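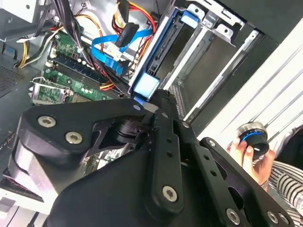
Inside a PC With the Dernero Gripper

Last updated: 31/03/2021

Hello again from the Drultulel workshop! I promised a gallery page back in October and then got completely swallowed by the build, so thank you for waiting, and for the emails asking if I'd given up (I hadn't, I was untangling a wiring loom under the bench). Dernero is the gripper I've been putting together on and off at the shared tables, and the plan is still the same as ever: get it to do small, fiddly jobs inside an old desktop computer. Reach in, get hold of one thing, leave the other things alone. That last part is most of the work.

I picked a PC case for the practice job on purpose. I wanted clutter. Bare boards on a mat are lovely, and my first version did very well on a bare board, and then I put the same board back in its case and the whole thing turned into a comedy. Cables sag over everything. The drive cage sits exactly where you'd like your elbow to be. There's sheet metal on every side, and it doesn't give.

So this version has slimmer fingers. The old ones were chunky blocks and could hardly get past the side of a drive bay. The new ones are flat black plates on linkages, held together with hex-socket screws, and oh boy, the screws. I used thread locker on the pivots, took them apart again, cleaned it off, and used less. If you build one of these, put a drop on the end of a toothpick and wipe it on. I used to squeeze the bottle straight onto the thread and then wonder why my joints felt like they'd been set in toffee.

The holes along the narrow bars get asked about a lot. I drilled them in a row so I could shift things along while I worked out the geometry, and I kept meaning to make a clean set once the positions were settled. Now I've gotten fond of them. They're staying.

A bit on the software side, for those of you who skip down for it. I'm running everything through Lirska, my own pile of scripts, which has grown a proper settings file and is feeling very grown up. It saves a short clip every time the gripper goes in for a grab. I have 1783 clips now and I've been through every one of them (tea helped). I kept 1405. The ones I threw out were mostly the wrist camera hunting for brightness and giving me a nice white rectangle, plus a whole evening where I'd left the clock wrong and the joint readings didn't line up with the video at all. That one hurt!

Grabbing a cable is still the hardest job I've given it. A connector is stiff and has corners, and the fingers like corners. A cable just moves over. My best trick so far is to come in low and slow and close the fingers a little before they get there, so there's less of a gap for the wire to wander out of. Coming in from straight above is hopeless in this case, and I've stopped trying.

Homing takes 2 tries some mornings when the workshop heater hasn't caught up. I've put a warm-up routine in Lirska that just opens and closes the fingers 40 times before anything else is allowed to happen, and it's made a real difference to how evenly they meet. It also sounds like somebody clapping very slowly, which the rest of the shop has been gracious about.

Next picture: down in the case beside the drive cage, with the bright blue SATA cable ending up just over the tip of the gripper. The power connector on the drive has "ODD PW" printed on the metal next to it, and I like this corner for practice, with all those red, yellow, black and orange wires in a bunch. There's a hand in on the right as well, stripy sleeve and all, holding the small round piece with the blue ring. 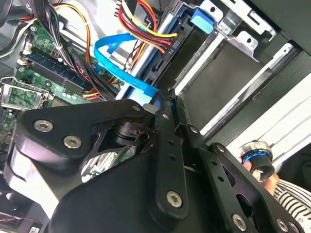
Ilse Leemans wrote to me after the last update to say that I should stop chasing the cables themselves and go for the plugs every time, even when the plug is the harder reach. She'd lost a month on a wire-grabbing gripper of her own before switching, and her advice was to put a thin rubber strip on the fingertips and let the squeeze do the work. She also thinks my fingers are still too wide at the pivots, and would take a file to them before writing another line of code.

I'm trying the rubber first, Ilse! The filing scares me a bit, with so little metal left around those screws, but I've traced the plate onto card and cut it down to see how it would look, and I can't say you're wrong. The card version slides past the cage with room to spare. If I do it I'll cut new plates and keep the old ones in a drawer as a safety blanket.

Still on my list: a softer stop at the end of the closing stroke, a tidier run for the cable down the wrist, and a proper folder of the Visser drawings for anybody who wants to build along (Visser is what I call the linkage layout, I name all my layouts, don't ask how many there are). The drawings need dimensions on them before I let them out of the house. Half of them are currently labeled "same as the other one."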